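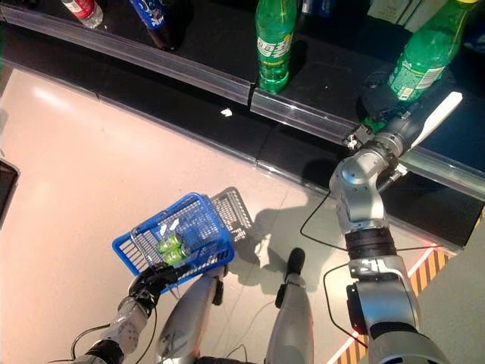
Week two on the joint rotation
05/03/2021

Up at five, on the ward before six. The list had two knees and a shoulder washout, and the washout went first because the patient had been starved since the evening before and was getting fed up, which I would have been too.

The first knee was a revision. The old tray had come loose on the inner side and the bone under it was worse than the films suggested. I held retractors for most of it. The consultant took the cement out in small pieces with a thin osteotome and didn't rush. I had read the chapter on cement removal twice and still didn't understand why people make such a fuss over it until I saw how close the back edge of the tibia is to everything you don't want to touch. We used a short stem and a wedge on the inner side. Closed by eleven.

I wrote the op note myself and had it sent back once. I'd left out the tourniquet time. I had it on my glove packet and then threw the packet away, so I had to go and ask the anesthetic nurse, who had it on her chart. From now on it goes on the whiteboard.

Second knee was a plain primary, arthritis on both sides, quite stiff. I was allowed to do the approach down to the capsule and then the skin at the end. My closure took too long. The bites were even at the top and got wider toward the bottom, where I was tired and leaning. The scrub nurse told me to raise the table. I raised the table and it was better at once. I've been told this before, in Belmonte, and I forgot it.

Lunch was a sandwich and two coffees at the desk by the plaster room.

Clinic in the afternoon. A man six weeks out from a knee replacement who can't get past ninety degrees of bend. He has been doing his exercises, he says, but he does them in a soft armchair with his foot on a stool, so the knee never has to work at the end of its range. The physio showed him how to do heel slides on the hard floor with a plastic bag under his sock. He got a bit further just in the room. We'll see him again in two weeks and talk about a manipulation if he's stuck. Then a woman whose wound has a small dry scab at the lower end and who was very frightened by it. It was fine. I spent longer with her than with anyone and most of it was telling her the same thing in different words. A warm knee at six weeks is normal. A warm knee at three months can be normal. I should write that on a sheet and hand it out.

There was also a man asking whether to have the operation at all. He still walks his dog every morning and sleeps well, and the knee only bothers him on stairs. The consultant told him to wait, lose a little weight and come back when it starts waking him up. He looked relieved. I'd have offered him the surgery on the films alone, and that bothered me on the drive home. The films were bad. The man was not.

The audit is moving, slowly. We now have 751 knees entered out of 3,435 on the hospital system, and the old ones are going to be a misery. Anything before the switch to Cerbridge is scanned paper, and the scans were done sideways for one whole September. I did 18 tonight and it took most of the evening. What I'm recording for each one:

- side, age at operation, which implant
- range of bend before, at six weeks and at one year
- any return to theater, and why
- length of stay in nights, counted from the day of surgery

The bend before surgery is missing in a lot of them. People wrote "good" or "reduced" or drew a little picture of a leg. I've decided to leave those blank instead of guessing a number. It will make the tables thinner but I won't have to defend figures I made up. The one-year column is better than I feared – the follow-up nurses have been careful for a long time and it shows.

Foken have asked again if they can come and run a saw bone afternoon for the trainees. The last one, at the old site, was useful for the first hour and then turned into a sales talk. I said yes if we can choose what we practice. I want to do gap balancing with the spacer blocks, slowly, with someone stopping me each time I go wrong. I can do the cuts. What I can't do yet is feel when the outer side is a touch tight in bend and know what to do about it. I hear other people say "that's tight" and I put my hand on the same leg and it feels like a leg.

Read a few pages of the Rukar course notes before bed, the part on the patella. Things I want to remember:

- look at the tracking with the tourniquet down before deciding on a release
- no thumb on the kneecap when checking it
- measure the thickness before cutting and write it down
- if it tilts, check the rotation of the femoral component first

The last one came up in the meeting last month and I had the order backward. I said release, and got a look.

My own knees hurt, which is mostly the shoes. The clogs are finished, the left one has worn down on the outside edge and I'm standing crooked in it all day. New pair this weekend. I also need to ring the bank about the rent and take the car in, as the warning light has come back on. It went off by itself last time and I let that count as fixed.

On call tomorrow from eight. The trauma list already has a hip on it and an ankle that was too swollen to do today. The ankle has been up on pillows and iced since it came in. If the skin wrinkles by morning we'll do it, and if not it goes back in line and I have to be the one who tells her she can eat. Bag is packed. Alarm set for 5:15.

2 comments
Share this entry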